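Rirnstead Saloon Chassis Programme
Progress report to the Cinuvholm Fund, period ending January

1. Position at the end of the period

The programme is adapting a standard four-door saloon for limited-run rear-wheel-drive sale, with a manual gearbox, revised suspension and a stiffer body. Three of the five work packages are on plan. Package 2 (rear suspension) is four weeks behind and package 5 (type approval) has not started, as agreed at the last review.

Spending to date is within the approved profile. No change to the total award is requested. A transfer between headings is requested in section 7.

2. Body stiffness

The second body shell was returned from the welding contractor with the additional spot welds in the door apertures and the rear bulkhead brace fitted. Torsional stiffness was measured on the Arnside rig in both directions. The gain over the standard shell is 18 per cent, against a target of 20. The shortfall comes mainly from the rear parcel shelf, where the brace picks up on a single-skin panel.

A doubler plate has been drawn for this area and will be fitted to shell three. The added mass is small and can be accepted. We do not propose to rework shell two, which is now allocated to durability running.

3. Rear suspension

The first set of Espinoza dampers was rejected on receipt. Rebound force at low shaft speed was outside tolerance on two of the four units. Replacement units arrived five weeks later and were within tolerance, but the delay pushed the ride and handling work into poor weather and several sessions were lost to standing water on the outer circuit.

Spring rates are now fixed at the front. At the rear, two rates remain under comparison. The stiffer spring gives better control of the body over crests, while the softer one puts power down more cleanly out of slow corners. A decision is due once the limited-slip differential has been run with both.

The revised rear subframe bushes are satisfactory on noise. Wear after the first durability stage was low and even.

4. Powertrain and gearbox

Engine output is unchanged from the donor car and no work is planned on it. The six-speed manual gearbox has been installed in car one with the shortened propshaft. Shift effort into second gear is too high when cold. The supplier of the linkage has been asked for a revised pivot – this is expected before the next period closes.

Clutch pedal travel has been reduced and is now acceptable to all the test drivers. Oil temperature in the differential stayed below the limit in every circuit session, including the longest, so the auxiliary cooler has been deleted from the specification.

5. Mass and cost

Mass is 14 kg over target. The largest contributors are the rear brace, the wider wheels and the larger front discs. A carbon roof panel was costed and would recover most of the excess, but it would take the unit price beyond the ceiling agreed with the fund. It is therefore held as an option only. Lighter front seats are being assessed instead.

6. Durability

Car one has completed 977 laps of the Rirnstead circuit. Faults recorded in the period were:

Front anti-roll bar drop link, play in upper joint. Replaced, revised part on order.
Offside rear wheel-arch liner, fixing lost. Larger washer specified.
Exhaust hanger, rear, split rubber. Harder grade fitted.

No structural faults were found at the strip inspection.
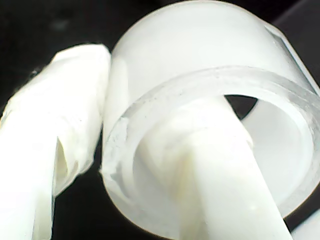 Gripper finger, rod and translucent cylinder, close view.

7. Requests to the fund

We ask for approval to move the unspent cooler allowance from package 3 to package 2, to cover the additional circuit hire. The Saturday sessions at Rirnstead are charged at a higher rate than weekday ones but are the only slots left before spring.

We also ask for confirmation that the mass target may be reviewed after the seat assessment – not before – so that one revised figure can be issued to all suppliers.

8. Work planned for the next period

Fit doubler plate to shell three and repeat the torsional test.
Select rear spring rate.
Fit and assess revised gear linkage in car one.
Begin brake fade tests on car two.
Submit draft type approval schedule for comment.

The four-week delay on package 2 can be reduced to two if the circuit hire is approved. The remainder will be carried into the approval stage, where there is sufficient float.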